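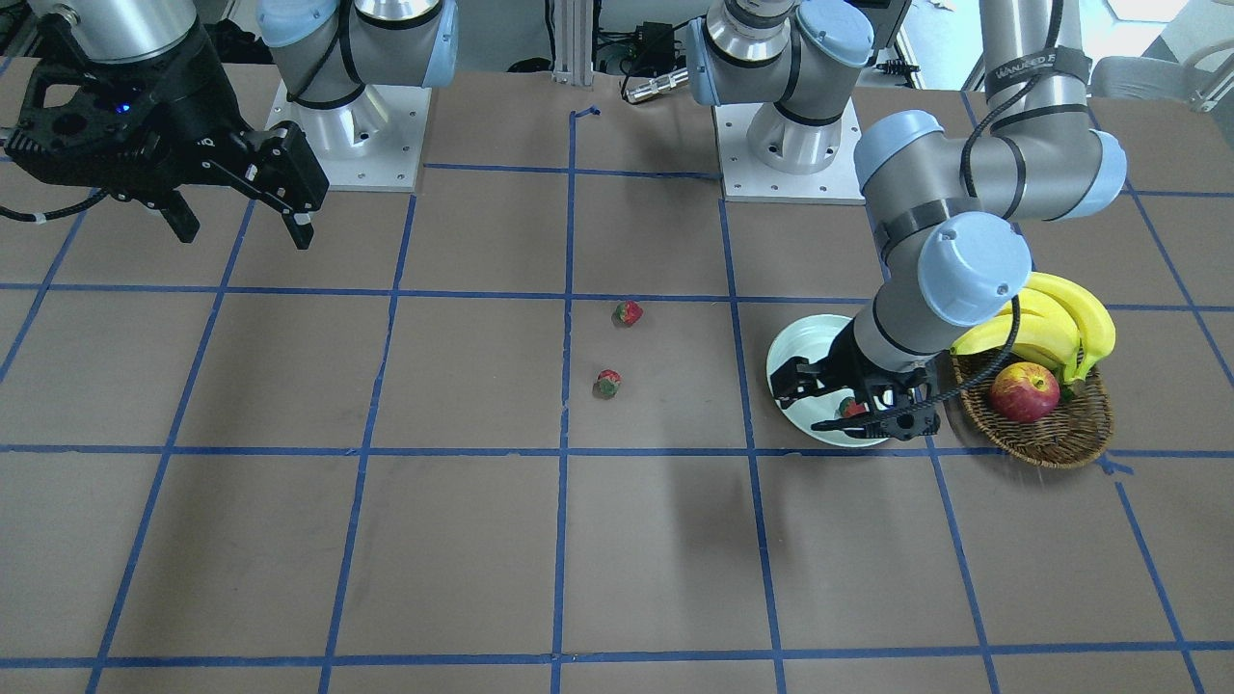

给邮票排版位,这门手艺说穿了就是拿着一枚已经撕下来的邮票,去问它当年坐在整张的第几排第几座。邮票通常不答。整版早就拆散了,印版石磨掉了,印刷厂改成了自行车行,而我们这种人还趴在台灯底下,指望从一个花体字母的缺口里问出座位号来。能问出来,全靠瑕疵。蓝胶带在牛皮纸上拉出来的大方格也是这样,格子和格子长得差不多,可要是某条竖线旁边多出一小截弯成钩的胶带,那一格闭着眼睛都不会认错。邮票上的钩子要小得多,常常只有半根头发粗,而且十有八九压在邮戳底下。

2025年1月28日
文 | Khrystyna Stasiv

七十七个座位

我要排的是 Tindon 湖轮船公司的三分绿票。没听说过很正常。这家公司在十九世纪末跑 Osa 到 Fimby 的水路,顺便捎信,收三分钱,贴一枚自己印的小票。正经邮政的目录不收它,地方邮政的目录收了,放在倒数第二页,配一张印糊了的插图,评语是“常见”。

“常见”这两个字害人不浅。它的意思是没有人愿意花钱伪造,也没有人愿意花时间研究。图案是一艘侧面的轮船,烟囱冒着烟,烟的方向和旗子飘的方向相反,可见制图的人对风没有什么看法。四角各一个数字三,下面一条弯带,写着公司名。颜色从豆绿到近乎发灰的橄榄绿都有,目录分了两种,我的一位通信朋友分了九种,他后来去看了眼科,现在分四种。

已知的是,这票由 Osa 镇上的 Koller 石印作坊承印,整张横七竖十一,一共77枚。这个数字来自轮船公司的一本流水账,里面有一条抱怨,说七十七这个数不好算账,问 Koller 能不能印成一百枚一张。Koller 的回信没有留下来,不过后来的票还是七十七枚一张,回信的大意可以猜到。

账本我看过复印件。记账的人字写得极好,加法极差。

石头是怎么想的

石印邮票排版位,先要弄清楚转印的过程。作坊里不会有人老老实实在石头上画七十七艘船。通常的做法是先做一个母模,从母模上印出几枚转印纸,拼成一小条或一小块,再拿这一小块反复印到大石头上,直到铺满。每转一次就多一次出错的机会,纸皱了,油墨断了,手指头按上去了。对当时的工匠来说这叫事故,对我们来说这叫证据。

Tindon 三分票的小条是横七枚。也就是说,每一横排的七枚各有各的长相,而十一排又大致重复。第一列的船尾少一根栏杆;第二列左上角的“三”肚子里有个绿点;第三列最讨厌,什么特征都没有,它的特征就是没有别人的特征;第四列弯带末端的卷边断开;第五列烟的第二个圈是个实心疙瘩;第六列右框线在中间微微鼓出去,像刚吃过午饭;第七列船头前的水纹少一道。

分到这一步不难,一个下午,一杯茶,一个放大十倍的镜子。刚入门的人常常就在这个下午爱上了排版位,然后用后面的很多年来弥补。

难的是分排。同一列的十一枚共用同一套毛病,要把它们区分开,只能找大石头上第二次产生的毛病,也就是只属于某一个座位的东西:一个擦痕,一粒杂质,框线外面一个不知来历的墨点。还得证明它每次都在。出现一次的墨点是墨点,出现三次的墨点才是版位特征,出现两次的墨点会在通信栏里引发长达四年的不愉快。

家当

我手里一共有587枚三分票。这个数目听上去像个富人,其实其中大半是一口气买下来的,装在一个饼干盒里,卖家是 Fimby 的一家旧货店。店主按重量开的价,我没有还,因为他把饼干盒也算进去了,而盒子确实比较沉。

五百多枚里,绝大多数是单枚,盖过戳,剪得歪歪斜斜,有几枚被前一任主人用胶水粘在学生作文本上。单枚对分列有用,对分排几乎没用。一枚孤零零的邮票就像一个在陌生城市里问路的人,你问他从哪儿来,他说从家里来。

真正值钱的是双连、四方连、带边纸的横条。双连告诉你谁挨着谁。带边纸的告诉你谁坐在墙边。如果一枚第五列的票上有一道斜划痕,而它下面那枚的水纹里有一粒白点,再找到一件竖三连,从白点那枚开始往下,链条就接上了。整件事像拼一幅拼图,盒子上没有图案,碎片是借来的,另外几块在一位不回信的绅士家里。

那位绅士我不点名。他有一件左上角九方连,据说是已知最大的连票。我给他写过信,先是很客气,后来也很客气,但字写得用力了些。前年他总算寄来一张复印件,黑白的,缩小了,角上有咖啡渍。我把那圈咖啡渍认认真真研究了一个晚上,以为是版边的辅助线。 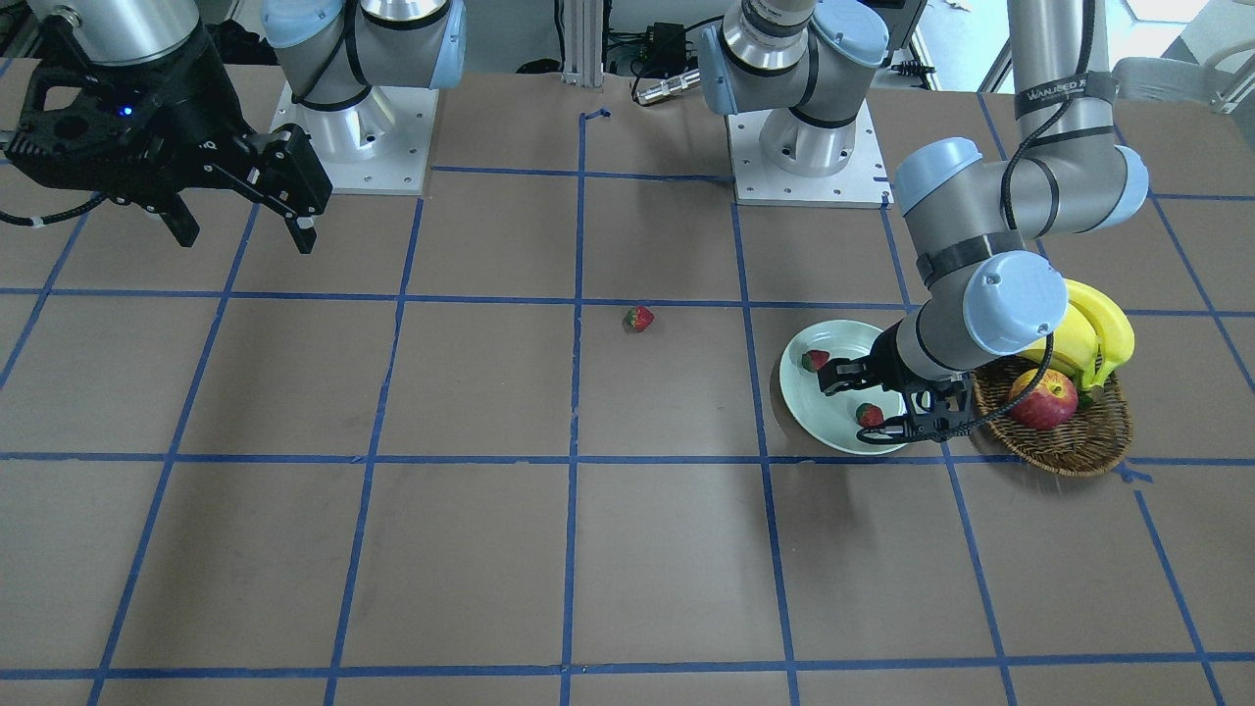

齿孔在这里帮的忙比想象中少。Koller 用的是线式打孔机,一次打一条直线,先横后竖,每一条都靠人眼对齐,所以十字路口的孔常常撞在一起,边距也宽窄不一。做机器的人对孔就严肃得多,白灰色的方形底板,沿边一圈小螺丝孔,远看有点像一枚还没撕下来的票,只是绝不会有哪位工匠在午饭后把它打到图案里去。三分票里有的是这种:一行孔斜斜穿过烟囱,把冒烟的部分留给了上一枚。目录管这叫“齿孔移位,略有溢价”。我有过一枚烟囱全在邻居家的,看着像一条驳船,拿它去换了一件带底边的横三连,对方觉得占了便宜,我也觉得,这样的交换是集邮界少有的和平时刻。

不过打孔毕竟留下了一点线索。同一条横孔穿过整排七枚,如果哪一根打孔针钝了,那个位置的孔就打不透,会留着一小块圆纸片。两枚断开的票,上一枚底边和下一枚顶边的残齿能不能咬合,可以拿来验证它们曾经是不是一家。我对过许多对。对上的时候有种做媒成功的快感,对不上的时候就翻过来再对一遍,以防自己拿倒了。我拿倒过。那次的结论还登在了会刊上,更正登在下一期,字号小两号,夹在会费通知和一则出售护邮袋的启事当中。

关于那枚“第三十一号”

每个排版位的人都有一枚让他在宴会上不受欢迎的邮票。我的是第三十一号,也就是第五排第三列。前面说过,第三列没有特征,第五排的特征又都长在别的列上,于是第三十一号成了一个由否定句组成的座位。判断一枚票是它,办法是证明它不是第三列另外那十个。

旧手册上对它有一句描述,说“船舷第二窗下有细线”。手册的作者显然相信这句话足够了。我手里的第三列单枚,把有细线的挑出来,得到的一堆大小颇为可观,其中有些线是划伤,有些是纸纤维,有一条是睫毛,大概是我的。

纸纤维这件事值得多说一句。三分票用的是一种便宜的机制纸,里头什么都有,偶尔还能看见小木屑。纤维如果正好横在图案上,吸墨不匀,看上去和版上的瑕疵一模一样。对付的办法是侧着打光,把票慢慢转,纤维会在某个角度鼓起来,版上的瑕疵则老老实实待在平面里。这一招我是从一位做纸张修复的人那里学来的,她听完我要拿它去干什么,沉默了一会儿,说这灯挺费电的。

后来在 Osa 的一次小型邮展上,我碰见一件实寄封,贴了竖三连,第三列,从第四排到第六排。标价89克朗,原因是信封被人用茶水泡过,右边还有个老鼠咬的缺口。摊主很抱歉地给我看那个缺口。我说没关系,努力让自己听起来像个对老鼠缺口有点失望的人。

三连中间那枚的窗下,有细线。短,向右下斜,末端分叉。我在火车上看了一路,邻座问我是不是丢了东西。

从那以后,凡是带分叉细线的单枚,我都归到第三十一号。一共找到四枚。加上三连里那枚,是五枚。出现一次是墨点,出现五次总该算数了,虽然那位绅士回了一张明信片,上面只写着:“存疑。”这是他回得最快的一次。
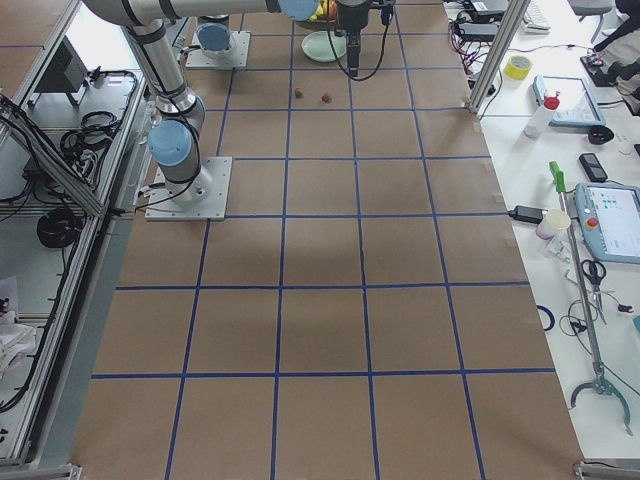 一本账能告诉你的事

做到这个程度,总会有人问,知道一枚三分钱的船票坐第几排有什么用。我通常先装作没听见。如果对方坚持,就搬出印次的问题。

Koller 的石头不止印了一次。流水账里有三笔付款,间隔很长。同一块石头放久了会磨损,也会有人去修。第二次印刷的时候,第二列里有几个座位的绿点不见了,显然有人拿刮刀刮过,刮得很认真,连带刮掉了数字的一小块腰。到第三次,腰又补上了,补得比原来粗。于是同一个座位有三副面孔,合在一起看,像一个人的三张证件照,中间那张刚生过病。

把座位定下来,才能给面孔排先后;面孔排了先后,再配上实寄封上的日期戳,就能说出某一种橄榄绿是哪一年用的。我那位分四种颜色的朋友为此写来一封长信,说他当初分九种的时候,其中五种其实是对的,只是顺序反了。我准备在下次见面时承认三种。

账本里还记着某一年的总件数,公司一年捎信1825封,平均一天五封,一天不多一天不少。稍有常识的人都会觉得这个数太整齐了。湖面冬天要封冻,船一停好几个星期,一月里有几页账连煤都没有买,哪来的五封信。我猜是记账的人到年底懒得翻,拿五乘了三百六十五。考虑到他平日的加法,这次乘得如此准确,反而更可疑。

但这个数在文献里已经被引用了好几代。第一位作者说“据账本”,第二位说“据第一位作者”,第三位说“众所周知”。我在自己的文章里也引用过一回,那时还没看到封冻的几页。写这篇的时候我把旧文找出来,在那一行旁边画了个问号,然后把它放回架子上,动作很轻。

工具与陋习

常有读者来信问工具,我一并回答。

放大镜,十倍足够。二十倍会让你看见太多东西,其中大部分是灰尘,剩下的是疑心。

扫描仪,分辨率设高一点,每枚票用同一个角度、同一块黑底。我早年的扫描图有的白底有的灰底,还有一批底下垫着餐桌布,现在看,格子花纹倒是很清楚。

贴片自己画。横七竖十一,每格比票略大,留出写字的地方。市面上卖的专用贴片没有七乘十一的,理由大概和轮船公司抱怨的一样。我用铅笔写号码,因为改得多。有一格的纸已经擦得半透明,透过去能看见下一页的船。

镊子买好一点的,尖头圆头各备一把。不要借给家里人拔刺。

至于陋习,最普遍的一种是先有结论。你手里缺第五十八号,缺了两年,忽然有一天,每一枚第二列的票都开始隐隐约约有点像第五十八号。这时候应该关灯睡觉。我有一条规矩,夜里十一点以后定下的版位,一律用红铅笔打圈,第二天上午再看。红圈活到中午的很少。

另一种陋习是向客人展示。客人会说“都一样啊”,语气和善。他说得没错,它们本来就打算一样,Koller 作坊的全部努力都在于让它们一样。客人走了以后,家里人会问,为什么又把那盒饼干端出来了,里面又没有饼干。

还空着的座位

眼下整张还空着几格,都在最下面两排。道理也简单,底下的票连着宽边纸,边纸当年可以当便条用,售票员多半顺手撕了去,记个数,点个烟。带底边的连票因此少得出奇。我手里那件用驳船换来的横三连,给了我最后一排的第四、五、六座;第七座靠一枚带右下角边的单枚撑着,那枚票缺了半个角,但缺的不是要紧的那半个。

倒数第二排的第一座和第三座还没有着落。第一座我有一枚候选,船尾照例少一根栏杆,框线左下有个小豁口,只见过这一枚。第三座么,又是第三列,又没有特征。我已经开始收集它不是什么的清单了。

上个月 Fimby 那家旧货店来了封信,说仓库里又翻出一盒,问我要不要,还是按重量。信里附了一张样票,绿的,盖着半个戳,第二列,红圈以后再说。我回信问他这次能不能不算盒子。他还没有答复。

来稿与更正请寄本刊编辑部地方邮政栏 | 版权所有,未经许可不得转载 | 返回顶部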